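Holes That Do a Job: Why Some Cloth Is Full of Gaps

Have you ever held a sports shirt up to the window and seen tiny dots of daylight coming through it? If you have, you've already met mesh. Mesh is any material made with holes in it on purpose, and once you start looking for it you'll find it all over the house: in the tea strainer, in the window screen, on the sides of your sneakers, and maybe on the bag your family uses for washing socks.

I'm very fond of mesh (my grandmother mended fishing nets, so I come by it fairly), and I'd like to tell you how it works.

How do you make a hole out of thread?

Most people think you make a hole by cutting something away. With mesh, you leave the space there from the start. In a knitted mesh, one long thread is pulled into loops, and each loop hangs on to the loops beside it. If the knitting machine skips a loop here and there, or pulls two of them together, a little opening is left between the threads. Do that again and again in rows, with each row shifted over a bit from the one before, and you get a pattern that looks a lot like a honeycomb. Since the loops all hold hands, the cloth doesn't fall apart, even though a lot of it is nothing but air!

The mesh on this white zippered bag has its holes set in staggered rows, and where the cloth puckers, the rows bend and the holes look smaller.
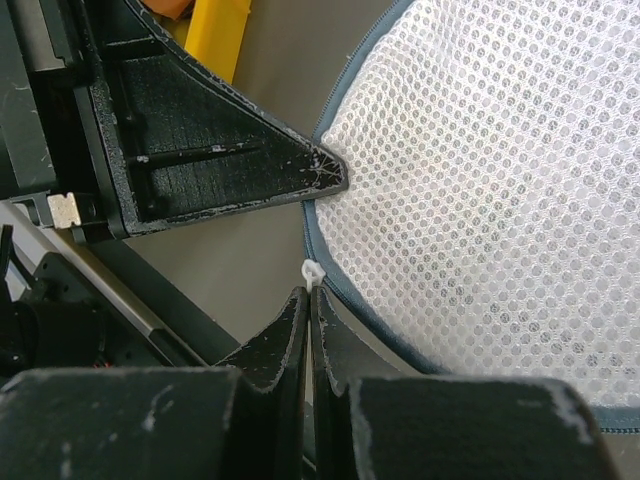

Big enough for water, too small for a sock

Now here is the clever part. A hole lets some things through and keeps other things back, and it all depends on size. Water can slip through very small gaps, and so can soap suds. A sock can't. So when you zip your socks into a mesh bag and put it in the washing machine, the soapy water can go in and out, while the socks stay together where you can find them.

Your kitchen strainer works the same way. Pour in cooked noodles and the water runs off down the sink, and you get to keep your dinner. A window screen lets the breeze in and keeps the mosquitoes out, for which I am grateful every single July.

Long ago, in the fishing village of Caldeira, a net maker named Belmiro Vilela kept a wooden block in his apron pocket. He wrapped his twine around the block before tying each knot, so that every hole came out the same size. Little fish could swim out and grow, and big fish were supper. One of his nets, the story goes, had 3597 knots in it, and he tied them all by the kitchen stove in winter.

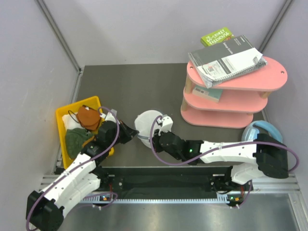
Why doesn't every cloth have big holes?

Well, think about what you want your cloth to do. A raincoat has to keep water out, so you wouldn't want one made like a tea strainer. A winter sweater is a funny one, though. It has gaps too, lots of them, but they are small and the yarn around them is fluffy. Air gets caught in there and can't move around much, and air that stays still is very good at keeping you warm. Put a windproof jacket over the sweater and it works even better, for the wind can't blow the warm air away.

Try it yourself

Ask a grown-up for an old pair of tights, a clean dish towel and a scrap of mesh, maybe from an onion bag. Stretch each one over a cup, hold it on with a rubber band, and pour on a spoonful of water. Which one lets the water through fastest? Then try it with rice. Then try it with flour, but please do that one outdoors.
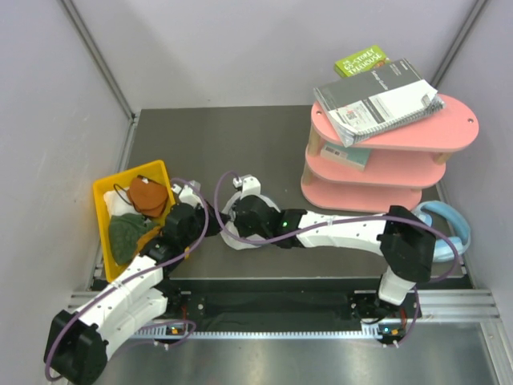
Page last changed: December

If you'd like to write down what you find, draw three cups in a row and put a name under each. Pull the tights tighter and do the test again, and see whether the answer changes. Stretching a knitted cloth opens up the gaps between its loops, so you may get a surprise with the flour. Wash your cups when you're done, and give the dish towel back.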